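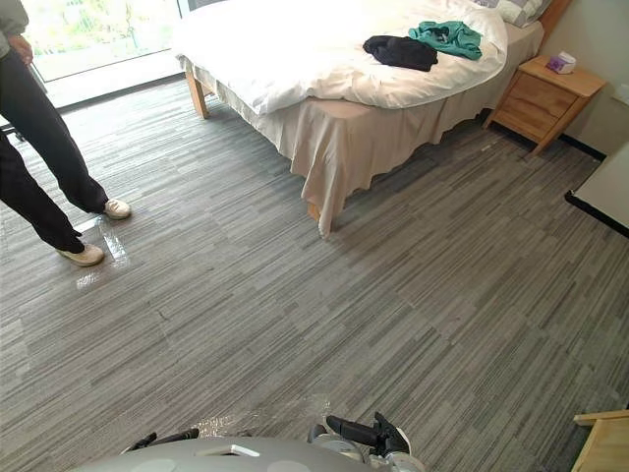 *Brondamden bedroom setup, robot notebook. Entry by Drudier, November 15, 2019*

Right gripper fault again during the clothes-to-bed task. Stopped the session at episode 37 and spent the rest of the time on the bench log. Writing it up before I forget the order of things.

What the log has:

- Grasp on the black item closed normally, force within limits.
- 8 seconds later the right finger reported "open" with the motor current still at holding level.
- Arm controller took the "open" at face value and moved on to the retreat pose with the item still held.
- Operator hit stop. Both arms froze as they should.

So the stop works. The finger position reading doesn't, at least not under load with thick fabric. With the gripper empty I ran 600 open/close cycles and got no bad reading at all.

Second issue, safety. There was clear plastic film on the carpet, one piece right in front of the base and another by the operator's feet. The floor check passed it both times. I went back through the depth data and the film hardly shows up, and near the window the glare makes it worse. If the base had been told to drive forward it would have gone straight over the near piece. It could also get wound into a wheel, or put a person on the floor. Logged as a separate ticket so it doesn't get lost under the gripper one.

Wrist camera view, right up against black fabric. Zipper-like strip along the top of it, close in under the housing, finger pressing on the side. I suspect side load on the finger shifts the encoder magnet. Boleck had a similar complaint with the older fingers and fixed it with a stiffer bracket, but I don't have their drawing.

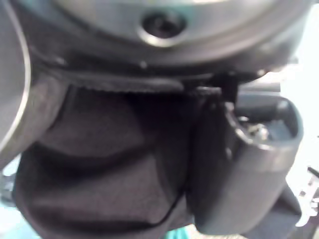 ## To do

1. Pull the right finger, check the magnet gap, compare to the left one.
2. Repeat the cycle test with a padded bag in the grip. Log current and position together.
3. Ask Suwannarat for the firmware change that rejects "open" when current is high. We are on build 1865 and I don't think it's in there.
4. Pick up all film and packaging before power-on. Add a line to the start sheet.
5. No base motion with a person on the open carpet until the floor check ticket is closed.

Episodes 36 and 37 are marked bad. Left arm data looks fine, keeping it. Spare fingers won't be in until December.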